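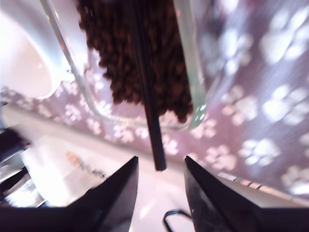

A reader of this blog wrote in last month to say that keeping coffee beans in glass is a crime, that light ruins them, and that I should be ashamed of myself for recommending it back in May. Well! I've read that email several times now, and it got me so fired up about coffee storage that I've spent most of my week off thinking about it, so you're all getting a post.

Posted 30 Dec 2022

First, the reader has a point. Light isn't good for roasted beans. Neither is air, or heat, or damp, and I've been guilty of all four at one time or another. For a whole year I kept my beans on the shelf right over the stove (I know, I know) and wondered why the last cups out of every bag tasted like cardboard.

But I love a glass container and I'm not giving it up. I love seeing the beans! I love that shiny dark brown through thick clear glass, and I love knowing at a glance how much is left before I'm down to tea. With a bag I always think I have plenty, and then I unroll the top on a holiday morning and there are 13 sad beans in the bottom fold.

So this is what I do now. The big supply stays in its bag, squeezed flat and clipped shut, in the cupboard farthest from the oven. The glass only ever gets a few days' worth. When it runs low I wash it, dry it really well, leave it open on the counter overnight, and fill it again in the morning. It's a tiny job and I look forward to it, mostly for the smell. If you have never stuck your nose into a freshly filled jar of coffee beans, please go do that and come back.

The drying part matters more than I used to think. I once poured beans in when there was still a bit of water around the bottom, and a few of them stuck to the glass and went dull and sort of leathery. I threw out the batch, which hurt, because it was the good stuff from Barta.

Speaking of which, a quick word on what I've been drinking. Barta is the little roaster two towns over, and their dark roast is my everyday coffee, chocolatey and heavy and wonderful with milk. I buy it in 400 gram bags and one lasts me a bit over two weeks. I also tried a bag from Itelano this fall. It's lighter and kind of lemony, and my first cup was so sour I nearly wrote it off, but then I went finer on the grinder and it turned into something really lovely. I'd buy it again for summer. For December, give me the dark one every time.

My grinder is a secondhand Zeken with a chipped lid, and it's loud enough to wake the house, but it does a nice even grind and I've had it for 3 years without a single complaint (from me, anyway). I grind right before I brew and only what I need. If you change one thing about your coffee in the new year, make it that! It did more for my cup than any fancy gear I've bought, and I've bought some silly gear.

A few smaller things I've picked up along the way:

Weigh your beans if you can. I used to scoop, but dark beans are puffier than light ones, so a scoop of one isn't a scoop of the other. I use 46 grams for the big pot when we have people over and it comes out the same each time.

Don't put the daily beans in the fridge. Mine picked up onion. Never again.

The freezer is fine for a sealed bag you won't open for a while. Let it come all the way back to room temperature before you open it, or you'll get moisture on everything.

Wipe out the oily film. Dark roasts leave a brownish haze on the inside of the glass and it goes stale long before the beans do. Warm water, a drop of dish soap, a good rinse. I skip the scented soap.

And put down a cloth if you're pouring beans on a hard table. They bounce! I found one inside my slipper last week, and another behind the radiator that had clearly been there for ages.

As for the email, I wrote back and we had a nice long exchange about it. We've agreed that a dark cupboard is best and that I'm going to keep my glass out anyway. I was also told to try a tin from Skevineo with a lid that presses the air out, and I'm tempted, so if any of you have one, let me know whether the seal holds up. Does it still go down smoothly after a few months? Can you get your hand inside to clean it? I have fairly big hands and I've given up on more than one nice container over that.

Next time I want to get into milk, and why I keep burning it.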